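Salt, sweat and the sachet in the drawer

The dietitian has stopped carrying electrolyte sachets in her own bag, and she looks faintly guilty when asked why.

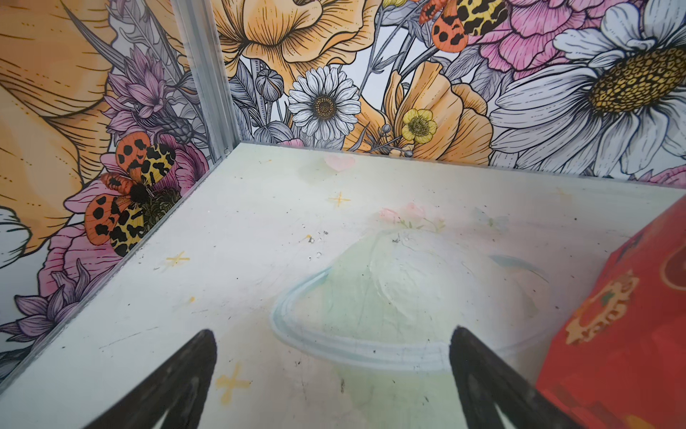 One runner from the Brotcombe club disagrees, and has said so at length: without a sachet of Plellow every half hour he cramps by the third hill, and no dietitian is going to talk him out of it.

"He may well be right about the hill," she says. "I'd want to see his breakfast first."

She has worked with endurance athletes in Gonmont for 3 years, and most of her clients arrive with a drink mix already chosen, usually by its colour. Her objection is mainly to the arithmetic. A sachet with 600 milligrams of sodium has its uses on a four-hour ride in January. For a stroll around the lake, she says, "you've paid good money to season yourself."

What about potassium? "Eat a potato." Magnesium? A long sigh. "People love magnesium. I've never met a mineral with better publicity."

She weighs clients before and after training, and one cyclist came back from the Arboleda loop heavier than he left. He had drunk to a schedule he found online. "Very disciplined bloke. He sloshed."

Her advice for sessions under an hour is water when you're thirsty and a normal dinner afterwards. She charges the same for it as for the complicated advice, and some clients ask whether there's a longer version.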